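Gripper drops the dish halfway, firmware to blame?

gessteadpete
Our arm lets go of the oval dish at random. No error, no beep, fingers just open. Trerno support say update to version 5 and it's cured. I have my doubts. September 4, 2022 was the first drop and it's been getting worse.

landeg_mo
Did the update in December. Cured it for me, 109 lifts without a drop.

zustusfan2
109 is nothing. Mine did 2,000 before it let go. Check the wrist cable first.

landeg_mo
Cable was fine on mine. You can't blame the cable for everything.

zustusfan2
And you can't call it cured when they won't say what they changed. An arm that opens with no fault logged shouldn't be running near people.

gessteadpete
Agreed on that last bit. I've swapped the cable and kept the old firmware, so only one thing has changed. Same table, same dish for the next run.
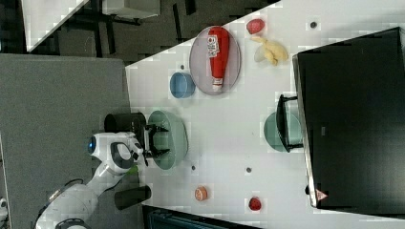
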